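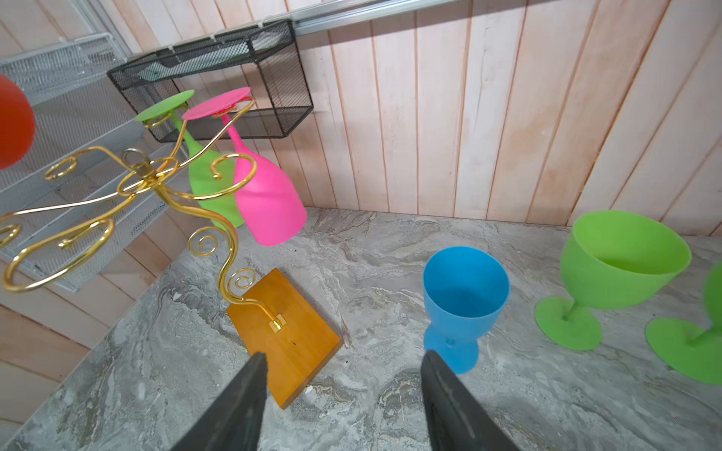

MacLeish to close Dirness glass washing line and move work to Gidatgate

February 22, 2026

MacLeish, the catering hire firm, will move all washing and packing of hired tableware from its Dirness depot to a larger unit at Gidatgate. The transfer covers 759 stock lines, of which 100 are drinking vessels. Dirness will stay open as a collection point.

The Gidatgate unit has a softened water supply and a separate drying room. Returned items will be checked for chips, washed, dried and packed in lidded crates on the same floor. At Dirness the crates have to be carried between two levels — a layout that dates from the building's earlier use as a seed store.
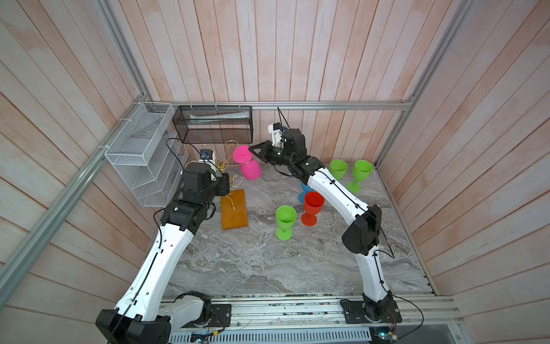
Orders placed before the transfer will be met from Dirness under the existing terms. Hire charges do not change. The deposit on each crate remains 40 pounds and is repaid once the crate has been checked in.

All 19 washing and packing staff have been offered posts at the new site. Travel costs will be met for the first six months.

"Customers will see a later cut-off for next-day orders," said Barbara Czerwiński, operations manager at MacLeish. "Crate labels and stock codes stay as they are."

Stock records will move to the Prela system at the same time. Account holders will receive new login details by post.

Press contact: Blair Nisbet, MacLeish, Dirness depot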